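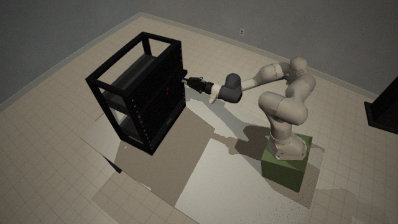 Minutes by Karim Awad, for the Flivell Practice Group

Filed under: Meetings & Minutes / Automated Rack Handling

14 shares | 3 comments

Spring meeting, Tuesday, March 29, 2022
Held online. Flivell, Sirnow and Trusulico were all represented. Sirnow chaired.

1. Minutes of the last meeting

Accepted with one correction. Under item 4, "operator" should read "reviewer" in both places. The web copy will be changed.

2. Draft rule on approach and contact (section 3 of the guide)

Sirnow presented the new wording. The draft says that an arm working at an equipment rack must slow to contact speed before the fingers enter the clearance zone, and must stay at that speed until they have left it again. The old wording covered the way in only. Trusulico asked for this change last year after going through its own bump reports, where more of the trouble came on the way out.

There was a long discussion about where the clearance zone starts. Sirnow measures it from the front panel. Trusulico measures from whatever sticks out furthest, so a protruding module moves the whole zone outward. Trusulico's reading was preferred, with a note that cables count too if they are hanging forward of the panel.

Agreed: zone to be measured from the furthest protruding part. Sirnow will redraw figure 3.

Contact speed itself was left alone. Two members would like a number in the guide and the rest would sooner have the site set it. To come back in June.

3. Simulation before floor work (section 4)

The question was how much simulated work a site should have on record before the same task is tried at a live rack. The present guide says "sufficient," and every site has read that in its own way.

Flivell's test task in Kubo was used as the working case. The layout has a fixed arm on a pedestal, one open-frame rack and a tiled room with very little else in it. Members had no objection to a plain room for a first pass but asked that the guide say what has to be added before a site can call the work complete. Suggestions were a second rack close behind the arm and a change of lighting.

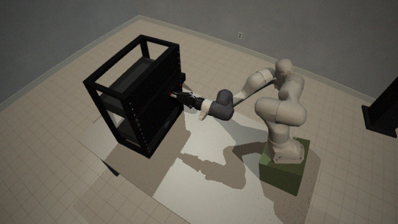 The second of these took up most of the time. Trusulico pointed out that strong light on a pale floor gives hard shadows from the arm, and that any system relying on cameras should be run with the light in more than one position. Sirnow agreed but did not want this forced on sites that work from taught positions only.

Agreed: lighting changes required where cameras guide the arm, recommended otherwise.

On quantity, the proposal was 400 runs for each task version. Flivell reported on its own set. Of 400 runs, 392 had complete logs and the rest were thrown out because the contact record stopped early. Nothing is being claimed about success rates from that set — it was put together to try out the logging rule. The chair asked that this be minuted clearly, as the figure has already been quoted elsewhere as a pass rate.

There was some support for a longer requirement, up to 4000 runs for tasks where a part is handed over between arms. Held until somebody can say what that costs in machine time.

Agreed: 400 runs as the minimum for a single-arm task, incomplete logs not to be counted toward it.

4. What has to be in the log (section 4, annex)

Short item. The annex now asks for joint positions, finger opening, contact force and a view of the work from above. Members agreed that the overhead view has to take in the base of the arm as well as the gripper, so a reviewer can see how the elbow was carried. Several logs sent in last year showed only the fingers and the panel and could not be used for anything else.

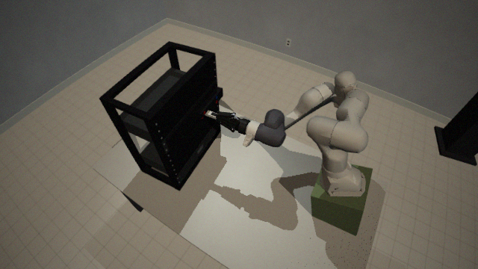 Kubo test layout: gripper holding a small part against the side of the rack.

Trusulico asked whether still views are enough. They are accepted as a supplement. A still doesn't tell a reviewer whether a part is going in or coming out, so each one must carry its run number and time step.

Agreed: annex to be reworded on both points. Karim Awad to draft.

5. Stopping and hand-back (section 6)

Sirnow wants the rule to say that after any stop with a part in the fingers, the arm holds position and keeps its grip until a person has confirmed the next move. Trusulico's practice is to back straight out. The difficulty with backing out is a part that is half seated. The difficulty with holding is a rack that somebody needs to get to in a hurry. No agreement. Both wordings will go out side by side for written comment, and the present text stands for now.

6. Naming of parts

"Gripper" to be used throughout in place of "hand" and "end tool." "Pedestal" stays. "Cell" is only to be used where there is a physical guard.

7. Other business

The page numbers in the PDF of the guide are still wrong after section 5. Flivell knows about it.

A request to translate the guide was welcomed but needs somebody to check the technical terms. Offers to the chair.

8. Next meeting

June, online again, date to be sent out with the comment forms. Contact speed and the stopping rule go first on the agenda.

Contact the group | Guide downloads | © Flivell 2022 | Back to top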